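February 10, 2024

Transfer window notes, continued from the last entry. The Langlois clause has been read through again, this time with the annex. It sets the release figure against appearances in the league only. Cup starts are excluded. He has 49 league starts for Tovport and the trigger is 70, so the clause cannot become active before next season on any fixture count I can construct. The local paper had him leaving in June on a free. That is wrong on both points: the contract has a further year, and the club holds an option on top of it.

Irkthorpe's interest appears to be real but limited. Their bid was structured as a loan with an obligation to buy, conditional on promotion. They sit 12 points off the second automatic place. Tovport turned it down the same afternoon and gave no reason. My reading is that the objection was to the condition and the fee was acceptable.

Updated the spreadsheet. Minutes played are now taken from the Itudex feed instead of match reports, which round substitutions inconsistently. The difference over a season is some 200 minutes for a regular starter, enough to move a full-back several places in the per-90 tables. Recalculated tackles and progressive carries for all defenders. Langlois drops slightly on the first and rises on the second. Left the old columns in place, hidden, for comparison.

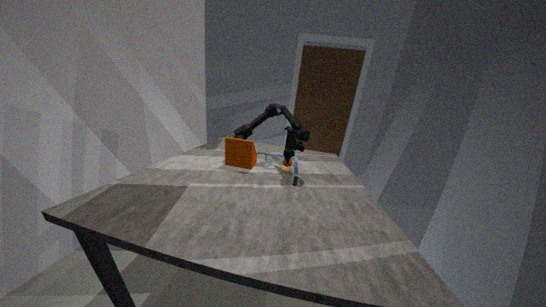
One open item is the bonus schedule. The annex refers to a clean-sheet payment for defenders who complete the match, but does not say whether stoppage-time withdrawals count as completing it. The previous version of the contract had a definition. The current one drops it. Will check whether the league's standard wording applies by default.

Watched the second half of the Irkthorpe away match again. They defend corners zonally with one man on the near post, and the left-back steps out late on the second ball. Clipped four instances. Still to do: the first half, and the throw-ins.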